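Skyrme hand-held gripper, tracking and perception software: pre-session checklist with comments
Site: Ketham terrace. Checked by Afroza Bandara, 2022-06-15

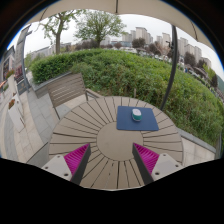
Meinir Rowlands asked for the relocalisation check to be moved ahead of the gripper width check, as a bad map wastes the whole session and a bad width can be corrected in the logs. Order changed from this sheet on.

1. Software version
Recorder and tracker on the same Vimell release. PASS
Comment: Tablet was one release behind. Updated before starting.

2. Relocalisation
Tracker finds the saved map from two different starting points. PASS
Comment: Slow when facing the hedge, quick when facing the paving. Start facing the paving.

3. Feature count
Minimum 3,000 per view over the working area. FAIL, then PASS
Comment: 2,240 with the lens close over the table. The slats repeat all the way round and the matcher drops the ambiguous ones. Passed from higher up, with the chair and the planter wall in view. Nia Gittins to look at the matching threshold.

4. Exposure
Locked before recording, no clipping on the work surface. PASS
Comment: Sky is flat white above the hedge and under the umbrella edge. Metered on the blue mat. Auto exposure must stay off here.

5. Gripper width estimate
Both magenta pads segmented with the fingers open. PASS
Comment: Red and pink flowers by the building came up as false pad regions. Mask limited to the lower part of the view. Add the mask to the site profile.

6. Object detection
Small object on the mat detected and held for 58 consecutive images. PASS
Comment: Label flickers between "mouse" and "container". Position is steady, so not a stop item.

7. Planner replay
Recorded path loads in Jestedo with no jumps. NOT DONE
Comment: Licence server unreachable from the terrace. Thắng Kiều will run it at the office.

8. Clock offset
Within limit at start and end. PASS

Open items: 3 (threshold), 7 (replay). Next full check in July.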